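Shared Work Room Study: Furniture Layout and Table Use
Jaketside Building, Room 21
Final report, Interior Planning project course

1. Background

Our group was asked to pick a room in regular use and look at how well its furniture suits the work done there. We chose the shared work room at Jaketside. It is used by students from several courses, mostly for hands-on table work in the mornings and for laptop work after lunch. The room had been furnished in stages, and the pieces were never planned as a set.

The project ran through the fall term and ended in December. We had a budget of $700 for changes, and large pieces could not be replaced.

2. What we looked at

We focused on the middle table, which has a light oak-veneer top with curved sides. It is the only surface that people can walk up to from more than one side. The other main work surface is the white standing desk along the side wall. Chairs are a mix. We also looked at the floor, mainly where cables run between the desk and the table.

We collected 92 short survey forms from people who used the room. The form asked where they sat or stood, what they put on the table, and what got in their way.

3. Findings

The middle table was the most used surface. People liked that the curved edge let them stand close without a corner pressing into them. The complaint we heard most was that the narrow ends are hard to use for anything wide, such as drawing sheets.

The standing desk was used more for storage than for standing. Cups, bottles and small supplies collect on it, and people said they moved to the middle table when they needed clear space. Few of them put anything back on the desk in order afterward.

Cables came second on the list of complaints. The floor is dark wood and the cables are white, so they are easy to see, but they still lie across the path between the two work surfaces. Chair wheels catch on them.

Seating near the window was popular for the daylight. Several people brought their own cushions, and the survey comments about chair comfort were mostly about hard seats.

4. Changes proposed

We priced a low cable cover from Danddale, a shelf unit from Boonyarit for the items now kept on the standing desk, and seat cushions for the remaining chairs. Our first list, which included a second table, came to $1,943 and was turned down. The shorter list fits the budget.

We also suggest keeping the middle table clear at the end of each session, down to paper scraps and clips.

5. Limits

The survey only covered people who came in during the day. We did not measure light levels or noise. The Dresaston room would make a useful comparison, but we could not get access before the term ended.

6. Figure

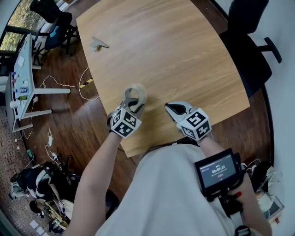

Figure 1. The middle table in use, with the standing desk at left and chairs on the far side.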